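### 4.2 Comparaison des doigts sur les pièces de frein

Après les essais sur cubes (trop faciles, on s'en doutait), j'ai voulu passer à de vraies pièces d'atelier. Nous avons donc gardé nos deux bras blancs, le tapis brun et le plateau métallique, et nous avons changé seulement les doigts des pinces noires : ceux de Waltenier d'abord, puis ceux de Drotenby, avec le même contrôleur Bultard. Chaque jeu a eu droit à 30 essais, et Urho Halonen replaçait les pièces entre deux essais pendant que je notais les échecs.

La figure 3 montre le poste avec les plaquettes de frein, le support blanc en demi-cercle et les petites pièces noires posées sur le plateau, juste sous l'un des deux bras. 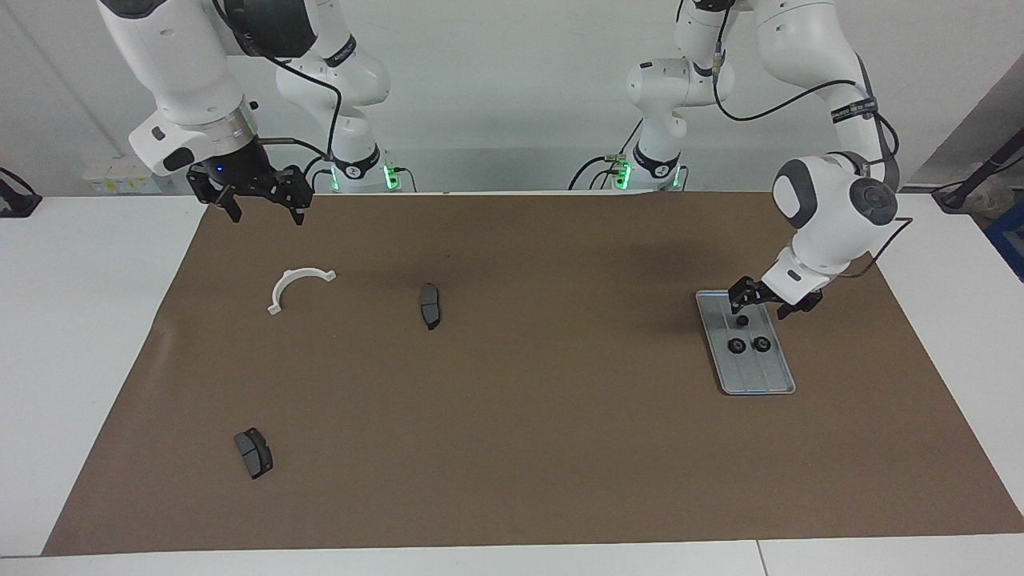
**Figure 3.** Poste bimanuel, pièces réparties entre le tapis et le plateau.

### 4.3 Ce que la forme des pièces change

Je m'attendais à ce que les plaquettes posent problème à cause de leur poids, et je me trompais ! C'est leur contour courbe qui nous a donné du fil à retordre : quand la pince arrive un peu de travers, un seul doigt touche vraiment, la plaquette pivote et tout est à refaire. Avec les doigts Waltenier, nous avons perdu 10 prises de cette façon, contre 2 avec les Drotenby, dont le revêtement accroche mieux (je précise que nous les avions reçus neufs, ce qui joue sans doute un peu).

L'orientation de départ compte aussi. Une plaquette dans l'axe du poste se laisse prendre assez volontiers, tandis qu'une plaquette en diagonale oblige le poignet à tourner davantage, et le câble suit comme il peut.

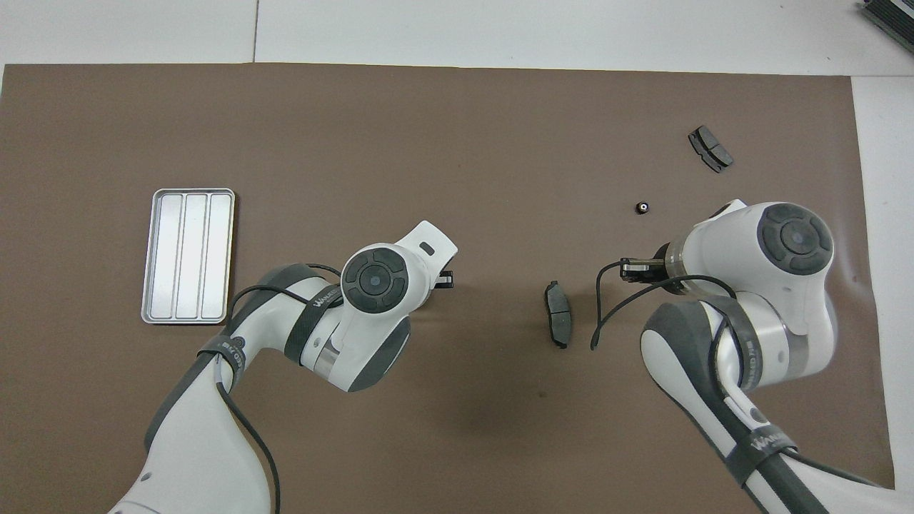
Pour les petites pièces cylindriques, l'écart entre les deux jeux se resserre nettement. Là, c'est surtout la précision de l'approche qui décide – et donc l'étalonnage, que nous refaisions chaque matin avec la méthode d'Ó Gríofa. Un décalage minuscule suffit pour que la pièce roule au lieu de se laisser saisir. J'ai tenté de compenser en fermant plus lentement, sans gain mesurable, et j'ai fini par revenir à la vitesse d'origine pour garder des séries comparables.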